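The Brenard Reunion Tour: Questions We Keep Getting
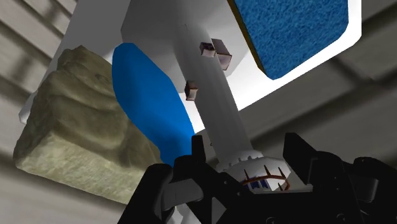

Image: Sallberg / computer rendering

Last updated 2026-06-08

Is the reunion real this time?

Tickets are on sale, so it's more real than the last two. Those were "confirmed" by a fan account and by a cousin of the old drummer. Now there's a tour company, Hirent, with its name on the contracts and a refund policy you can read. I still wouldn't book a nonrefundable hotel.

Who is in the band now?

The poster says "Brenard" and shows no faces. Of the five people who played on the first two albums, 3 have signed on. The press release calls this "the classic lineup." Pettigrew, who wrote most of the songs anyone can hum, is not on the list. Asked about it on the radio in May, he said he wished them well and changed the subject to his garden.

Are Pettigrew and the band feuding?

People online are sure of it. What they have is an unfollow, a deleted comment and a birthday message that came a day late. I've seen couples married off and divorced by gossip pages on less. There was a dispute over royalties years ago and it was settled. Anything past that is guesswork.

Is the singer dating the opening act?

They held hands during one encore and a clip went everywhere. The clip is 20 seconds long. It was also posted by the tour's own account the morning the second block of tickets went on sale. Make of that what you like.

How many dates are there?

Hirent's first announcement promised "a world tour." The schedule has shows in two countries, starting in July. More dates "will be revealed," a phrase I've been reading in press releases my whole adult life.

What do tickets cost?

The cheapest seat I could find was $106 before fees. The fees come to roughly a quarter of that again and show up on the last screen. The "Inner Circle" package costs a lot more and gets you a lanyard, a signed print and early entry. It doesn't say who signs the print. I wrote and asked, and got a form reply thanking me for my excitement.

Did the first show really sell out in minutes?

The hall holds 2,222 people. Hirent won't say how many of those seats went to the public sale and how many were held for sponsors and resale partners. Until it does, "sold out in minutes" is a slogan.

Will they play the old songs?

Nimal Jayasinghe, who plays keyboards on the tour, told a podcast that the set is "half and half." Half of what, he didn't say. There's a new single coming, so expect to hear it, possibly twice.

Will there be a live album or a film?

Nothing has been announced. The ticket terms do say you agree to be filmed, but every ticket says that.

Can I get my money back if someone else drops out?

No. Read section four of the terms. Refunds cover canceled shows only, and "changes to the performing lineup" are listed as something you accept when you buy.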